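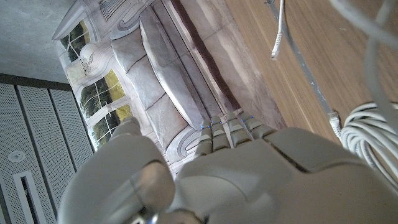 4. Surface wear and legibility

4.1 Materials

The counter sheets examined in this section were printed by Batetti on uncoated and coated stock and used at public service counters in Drostmont and Numside. A counter sheet is a printed surface fixed flat to the counter, carrying opening hours, fee tables and instructions for filling in forms. It is read from a standing position and is touched, leaned on and written over during normal use. The two towns use the same layout, typeface and ink set, but they differ in how the sheets are fixed. In Drostmont the sheets are glued along all edges. In Numside they are held under a narrow rail at the top and left free at the bottom.

A total of 498 sheets entered the study. Of these, 46 were withdrawn before the final reading, most of them after a change in the fee table made the text out of date. Withdrawn sheets were kept in the description of the starting condition and left out of the wear analysis, so that all results in Section 4.3 refer to the remaining 452 sheets. The withdrawals were spread over both towns and all stock types, and we found no sign that heavily worn sheets had been removed early. The record of withdrawals was kept by counter staff, however, and the reason was not always filled in.

Four stock types were used: plain uncoated, matte coated, gloss coated, and matte coated with a clear film. Each counter received all four types in a fixed rotation. Part of a printed surface at close range appears in Figure 2.

4.2 Measurement of wear

Wear was scored on the Fahmy scale, which rates the loss of ink in a marked area from 0 (no loss) to 4 (text cannot be read at normal distance). The scale was designed for folded maps and assumes that most loss takes place along creases. Counter sheets have no creases. We therefore kept the wording of the end points and rewrote the three middle steps in terms of the share of letter strokes with visible breaks. The rewritten steps are given in Appendix B.

Each sheet was divided into a reading zone, which holds the text and tables, and a margin zone, which holds only the border and the print code. Both zones were scored by two readers working separately. Where the readers differed by one step, the higher score was used. Where they differed by more than one step, the sheet was read again under the same lamp and a single score was agreed. Reading was done in the morning, with window blinds closed, to limit the effect of glare on the gloss stock. A trial run in November with the blinds open gave lower agreement on gloss sheets and no change on the other types.

Scores were not adjusted for dirt. A sheet with a dark film of dirt over sound ink is hard to read but has not lost ink, and the two conditions call for different treatment. Before scoring, each sheet was wiped once with a dry cloth. Wet cleaning was ruled out after tests on spare sheets showed that water lifted the black ink from the uncoated stock.

4.3 Results

Wear in the reading zone was greater than wear in the margin zone for all stock types and in both towns. The gap was widest on the plain uncoated stock and narrowest on the filmed stock. On the filmed sheets most of the damage that readers noted was to the film itself, in the form of fine scratches and lifted corners, and the ink below it was sound. The Fahmy scale does not record this kind of damage. Filmed sheets with clouded film may therefore have been given scores that are too low with respect to how easily they could be read.

The order of the stock types was the same in both towns. Uncoated sheets showed the most loss, followed by matte coated, gloss coated and filmed. The step between matte and gloss was small and was within the disagreement between readers at several counters. We do not treat it as a firm result.

The method of fixing had a clear effect on the lower part of the sheet. In Numside, where the bottom edge was free, ink loss was concentrated in a band along that edge, and several sheets were torn there. In Drostmont the glued sheets wore evenly from top to bottom. Scores for the upper part of the sheet did not differ between the towns.

Fee tables wore faster than running text on the same sheet. Two explanations are possible. The tables are set in smaller type with thin rules, so the same loss of ink breaks more strokes. They are also the part of the sheet to which staff most often point when speaking with a visitor. The present data do not separate these causes. A layout in which the table and the text exchange places on half of the sheets would do so, and such a layout has been prepared for the next print run.

4.4 Limits of the comparison

No count of visitors was available for the Numside counters, and wear could not be expressed per visit. The rotation of stock types within each counter protects the comparison between types, but the comparison between towns rests on the assumption that the counters were equally busy. Differences between the towns in overall wear should be read with this in mind. The difference in the position of the wear is less exposed to this problem, as it is found within single sheets.

Light was not measured. Some counters in Drostmont stand beside south-facing windows, and the red ink on these sheets had faded by the final reading. Fading was noted in the remarks column and did not enter the score.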